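Ondton Shelf Set – README

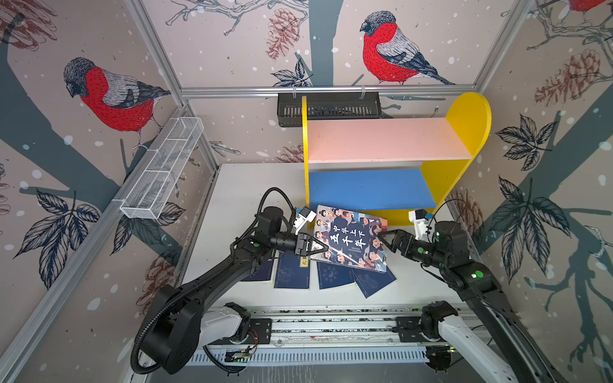

Photo: Prirkex / Ondton project, May

Notes and stills on putting books on a small shelf with yellow sides. There are 108 clips, 15 of them held back for testing. Each begins with both shelves empty.

Known doubts: the bullfinch wallpaper is busy, and a good score may say more about the wallpaper than the books. One shelf is hardly a library. "Tidy" was judged by eye – treat that label with care.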